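Stamp Club

The robotics club I signed up to follow for a summer meets behind a bicycle repair place, up a flight of stairs that smells like chain oil, and the first thing anyone said to me was "Don't lean on that table." So I spent most of my first evening standing in a doorway with my notebook, which is a pretty good place to learn about robots, as it happens!

The club is called Stiltach (the name came out of a late-night argument and I've heard four versions of it). It belongs to a community college evening program, and you don't have to be enrolled to come. Some of the members are engineering students. One drives a delivery van. Geeta Chauhan, who runs the thing, teaches math during the day and told me she learned to program robot arms mostly by breaking the settings on them and then having to find out what she'd changed.

Their project this year is printmaking. Really! They want a pair of robot arms to ink a small block and stamp it onto paper, over and over, in a pattern that somebody would want to hang up. They're entering it in a student show called the Jerkamora in September, where the rules ask for 40 finished prints and give each team one table and one afternoon to make them.

I asked why stamping. I figured the answer would be something about precision, and it sort of was, but mostly it was Aarti Tiwari's grandmother, who used to block print cotton at home and could do a whole border without once looking at a ruler. Aarti wanted to know how hard that was. "Very," she told me, about a month in. She had red on both elbows.

The trouble is touch. When you or I press a rubber stamp on an envelope, we feel the paper push back and we sort of rock our hand a little without thinking about it. The arms go where they're told. Tell one to stop a hair too high and you get a ghost. A hair too low and the block skids, or the sheet bunches up, or (my favorite, from my second visit) the paper sticks to the block and goes for a ride. Geeta made everybody stop and watch it go by.

And the ink gets everywhere. The club keeps a spray bottle and a stack of rags on the windowsill, and there's a wiping rota that Satish Kandpal wrote out in very stern capital letters, with his own name on it more than anybody's.
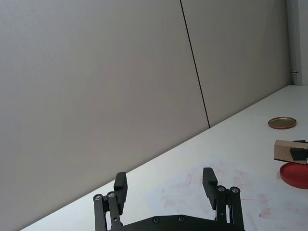
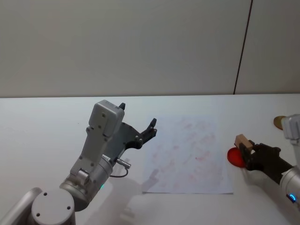 The worktable with a gripper open above it and, in the second picture, a sheet covered in faint red marks and a wooden block held at the right.

By July I could follow most of the conversations, or at least nod in the right places. There were two camps. Satish wanted to measure everything: tape the paper to known corners, level the table, write down the height of every press. Shakuntala Pandey, the van driver, thought they should do it by eye and by hand first, all of them, with the block between their own fingers, until they could say in plain words what a good press felt like. She brought in a bag of cheap paper and made me do it too. I was terrible! My stars looked like squashed bugs. But after an hour of it I did notice that I was setting the block down on one edge and rolling it flat, and so was everyone else, and they wrote that down.

So they tried the roll. It took most of a week to get an arm to tip its wrist the right way, and there was a lot of pizza involved, and one long evening when the only problem was a cable that kept snagging. The log Satish keeps (of course he keeps a log) reached press number 1117 on July 17, 2022, and he let me write that line in myself. It was a so-so press. I gave it a six.

They score every sheet out of 100, all of them together, arguing. The best one so far got a 78, and Gunnlaugur Bundgaard, the club's oldest member and a retired sign painter, says he still wouldn't have let it out of his shop. He's the one who pushed them to quit fussing over perfect copies. He likes the faint ones. He'll pull a sheet out of the reject box, hold it up to the window, and talk for ten minutes about where the color thins out, and I've seen Aarti quietly move a few of those into the keep folder when Satish was in the other room.

I asked if I could have one, and Geeta said I could take my pick of the rejects. Mine's on the fridge now, under a pizza magnet, a little crooked. They're meeting again tonight to try a thicker paper, and I said I'd bring the rags.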